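Stoltico 施設管理者フォーラム
カテゴリ:共用備品・什器の運用
件名:共用キッチンにおけるトレーの更新基準について

投稿者:s.ong_somu
各位
平素よりお世話になっております。当事業所では共用キッチンの配膳用トレーを46枚保有しておりますが、更新時期に関する規程がなく、部署ごとに判断が分かれております。購入後の年数で一律に更新すべきか、状態を確認のうえ個別に判断すべきか、ご意見を賜りたく存じます。なお、後継品の見積単価は1枚485円です。

投稿者:Carnegie_F
弊所では年数による一律更新を採用しております。点検者による判断の差が生じないこと、予算を前年度中に確定できることが主な理由です。個別判断は記録の負担が大きく、推奨いたしかねます。

投稿者:figueroa_h
Carnegie様のご意見には賛同いたしかねます。使用頻度は部署により大きく異なり、年数のみを基準とした場合、使用に支障のない品まで廃棄することとなります。弊所では5月に基準を改め、反り、ひび、縁の欠けのいずれかを認めた時点で交換としております。

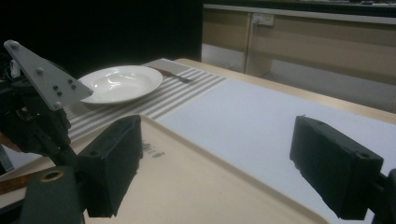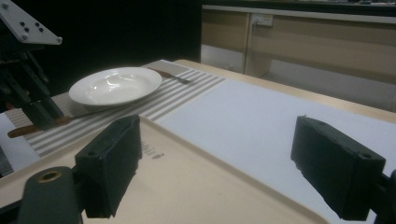
更新基準を定める際は、色の選定も併せてご検討ください。弊所は以前、濃色の品を使用しておりましたが、細かな傷や汚れの見落としが続き、点検表の信頼性が問題となりました。上の2枚のようなベージュ系のトレーであれば、茶渋や色移りを確認しやすく、点検の所要時間も短縮されます。ただし着色そのものは交換理由とせず、漂白後に再度確認する運用としております。

投稿者:Carnegie_F
色に関するご指摘は理解いたしました。しかしながら、「縁の欠け」の程度を誰が判定するのかという問題は残ります。弊所で過去に個別判断を試行した際は、同一の品について総務と現場の見解が一致せず、差し戻しが13件発生しております。

投稿者:figueroa_h
判定は指先で縁をなぞり、引っ掛かりの有無のみで行っております。程度の評価は求めておりません。

投稿者:g_ulloa
横から失礼いたします。Arancibiaの業務用トレーを使用しておりますが、単価が620円と高く、年数による一律更新では稟議が通りませんでした。現在は年1回の全数点検と随時交換を併用しております。保管時に熱源の近くへ積み重ねないよう掲示したところ、反りの報告は減少いたしました。

投稿者:Carnegie_F
併用であれば検討の余地はあると考えます。ただし、年数の上限は別途設けるべきです。

投稿者:s.ong_somu
ご回答ありがとうございます。全数点検と随時交換を軸に規程案を作成いたします。年数の上限につきましては、所内の意見がまとまり次第、本スレッドにてご報告申し上げます。g_ulloa様、差し支えなければ掲示の文面をご教示いただけますでしょうか。

投稿者:g_ulloa
承知いたしました。文面は「トレーは加熱機器の上および周囲に置かないこと」の一文のみです。棚の正面に貼付しております。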